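Week 7 – How a town council fills a senior job

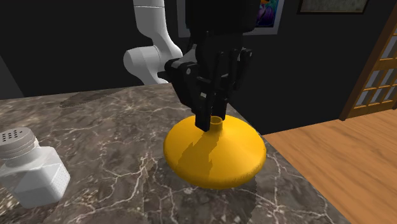
Brayan Mosquera
Sessional lecturer, Local Government and Public Admin

Notes only, read with the Ostaslow case in your reader. Slides go up later.

Who hires whom
Council hires one person – the chief executive. Everyone else is hired by the chief exec or a delegate. Students mix this up every year. Councillors can set the budget for a new office, they can't pick who runs it. Check the charter though, older ones differ.

Ostaslow case
July: council votes 7 to 3 to set up an access and inclusion office. No job description yet, just a funding line. 92 applications once it was advertised. Panel was the deputy chief exec, HR, one outside member from Gernow council.
Name got out before the contract was signed. Mayor confirmed "an appointment", wouldn't say who. Local paper ran it anyway. Ask yourselves who was harmed by the leak, if anybody (the candidate still had a job at Gernow).

Terms to know
Delegation – power passed down in writing, can be taken back
Acting appointment – short term, no panel needed in most places
Merit selection – against published criteria. Criteria can't change after ads close
Closed session – allowed for personnel matters, but the vote itself usually gets minuted

Where the office sits
Reports to chief exec = more reach, more political heat. Inside HR = tends to become staff training and not much else. Salameh put theirs under community services, was moved twice in almost 11 months. See the org charts, theyre in the reader.

For tutorial
Read the Vikemach staffing bylaw, sections 3 and 11 only. Bring one page on this: should councillors sit on the panel for a director level job? Pick a side. Dot points fine, no need for full refrences.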